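Gripper Comparison Bench: Frequently Asked Questions

Last updated 21 January 2022

These are the questions we get most often from people who send us grippers or want to use our bin-picking results. If yours is missing, write to Teresa Rafferty at the Flovamdale test bench.

What does the bench test?

Picking single objects out of a metal bin with a gripper mounted on a robot arm. We compare grippers with each other, and sometimes one camera or controller with another. We do not test arms. The arm stays the same for a whole comparison.

Which grippers are in the current round?

Two. The Irnard is a jointed finger gripper. The Grulau is a parallel-jaw gripper with flat pads. Both were run with the Le Goff controller, on the same firmware, with the same speed and force limits. A third gripper was withdrawn by its maker before the runs began and has no results.

How many picks make up a round?

Each gripper makes 700 attempts. An attempt counts as a success if the object leaves the bin, stays in the grip for the full move, and is let go over the drop point. Anything else is a failure, including a pick where the object is lifted and then slips back.

Do you pick from a full bin?

Only in the clutter series, which has its own table in the results. The main series uses a few objects at a time. With a full bin, a bad grasp on one object often turns into a good grasp on its neighbor, and it becomes hard to say what the gripper did.

What objects do you use?

Household and workshop items with awkward shapes: things with loose parts, smooth shells, thin edges or openings a finger can get stuck in. The list has 40 items and is the same for every gripper. You may suggest additions, but they go into the next round and never into one that has started.

Why not use test blocks?

We do, for calibration. Blocks are good for checking repeatability. They tell you very little about how a gripper handles a pair of folded glasses.
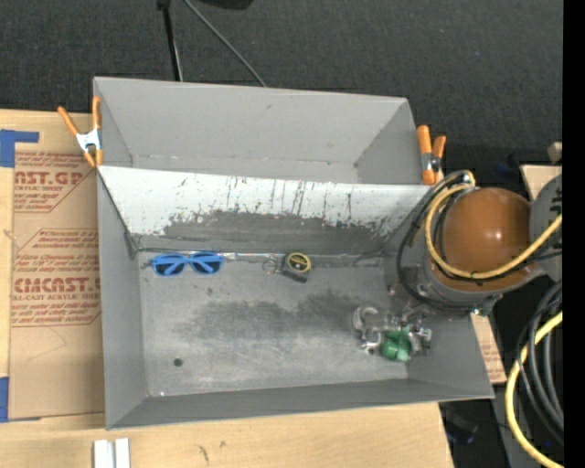

Main series: sunglasses and tape measure at the divider, gripper at the right side of the bin.

Why does the bin have a divider?

It gives us two compartments of different widths without changing bins. Most picks are made from the wider one. The narrower one is for the reach tests, where the wrist has less room to turn. The divider slopes, so an object lying against its foot can be approached squarely from one side only. Many of the failures in the results come from that line.

The divider looks worn. Does that affect the results?

It can. Worn metal and coated metal reflect light differently, and depth readings near the divider are noisier than those from the open floor. We have left it as it is for this round so that both grippers face the same surface. If it is replaced, the new round will get a new number and should not be compared line by line with this one.

Is the bin fixed to the table?

It is clamped, and its position is checked before each session. If it has moved, we repeat the calibration and throw out any picks made since the last good check.

Which camera is used?

One fixed camera, the same one for both grippers. We tried a wrist camera in July and dropped it for this round. The view was better close to the object, but the gripper fingers blocked part of it at the moment we needed it most. Those trial runs are not included in the totals.

Which gripper did better?

It depends on the object. The Irnard was better on items with uneven outlines, mainly because its fingers could settle around them. The Grulau was faster per pick and better on boxes and flat-sided tools. On thin items lying flat on the floor of the bin, both did poorly. We do not publish a single overall score.

How did they do on sunglasses?

Folded sunglasses were among the hardest items. The usual failure with the Grulau was closing on one temple arm and lifting the glasses at an angle, after which they swung and fell. The Irnard more often closed across the middle, but it needed more clearance on both sides and gave up on picks near the wall.

And the tape measure?

Easier. The case gives either gripper something to hold. The trouble came when the planner aimed at the metal ring instead of the case. This is a planning error, but we still count it as a failure, as we do for every object.

How do you deal with cables?

Cables run outside the wrist with enough slack for a full turn. A tight cable can pull the wrist off target, and a slack one can drag over the rim of the bin. After changing a gripper we move the arm slowly through its whole range and watch the cables before any pick is counted. Please send at least 7 feet of cable with your gripper.

Can I send my own gripper?

Yes. We need the gripper, an adapter plate, a drawing with the finger travel marked, and the command list for your interface. If it does not work with the Le Goff controller, contact us first. We do not write drivers.

Can I watch the runs?

Makers may attend the setup session. Once counted picks begin, no one from the maker may be at the bench or change any settings.

Where can I find the raw data?

Ask for file set 2651. It holds the pick logs, the force traces and the object list. The clutter series is stored separately and has to be requested by name.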